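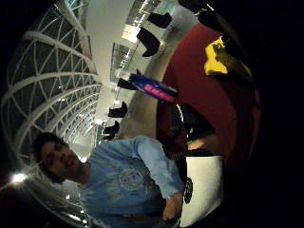 Under the glass roof, white ribs and dark panes.

How to keep a travel diary you'll want to read again

I've kept one on every trip for years, and the early ones are dreadful – all train times and what I paid for soup. If yours are heading the same way, try this (it's very forgiving, I promise!).

Buy a small notebook, 60 pages or so, and leave the first 2 blank for addresses. Write each evening before supper, while your feet still ache and you can remember who said what. Four lines will do. Put down one smell, one overheard remark and one thing that annoyed you, as the grumbles are lovely to come back to. My page on Alero is mostly about a squeaky shutter, and I can still hear it now.

Glue tickets in as you go, with a proper glue stick, and date every page. If you miss a day, leave it missed and carry on with the next.

When you're home, read it through once with a pot of tea and add names in pencil – but don't tidy the spelling.

We use cookies to remember your settings. Accept | Manage
© Aravind Alva | Contact | Back to top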